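Two kitchens and a lot of soup

I got to Barajas early and Baltazar Cortés was already halfway through a plate of toast. (Barajas is the diner on the corner of his street, and no, he doesn't cook his own breakfast. "I cook for people all day," he told me. "Let somebody else burn the bread!") I'd wanted to talk to him about soup ever since a friend dragged me to one of his Sunday classes in August and I went home and made the same lentil pot three nights running.

He started teaching 14 years ago, in the back of a church hall in Jedberg, with 4 students and one good knife. I asked what he taught them that first night and he laughed so hard the next table looked over. "Onions. Two hours of onions. One man wanted his money back."

But he still begins there. Low heat, more salt than you think, and a lid on for the first part so they sweat before they take any color. "People are in such a hurry with onions," he said. "They want them brown in five minutes, and then they wonder why the soup tastes thin." I am absolutely one of those people, so I wrote that down and underlined it.

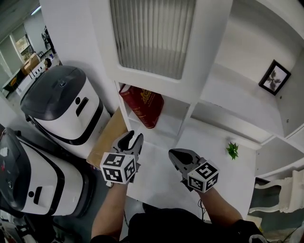

Stock from a carton is fine on a weeknight, according to Cortés, as long as you simmer it a while with a carrot and whatever herb stems you were going to throw out. I must have looked relieved. "You thought I was going to yell at you," he said, and waved his fork at me.

We got onto beans after that (we were on our second coffee by now). He soaks them overnight with salt in the water, which my grandmother would have called a crime, and he swears the skins come out softer. He also keeps parmesan rinds in the freezer and drops one in with the beans. "Take it out before you serve. My brother-in-law got it in his bowl once and he ate the whole thing, very politely."

His new class starts next month and it's all broths, with one evening just for dumplings. I've signed up for the dumplings. He told me to bring an apron and a jar for leftovers, and then he asked the waitress for more toast.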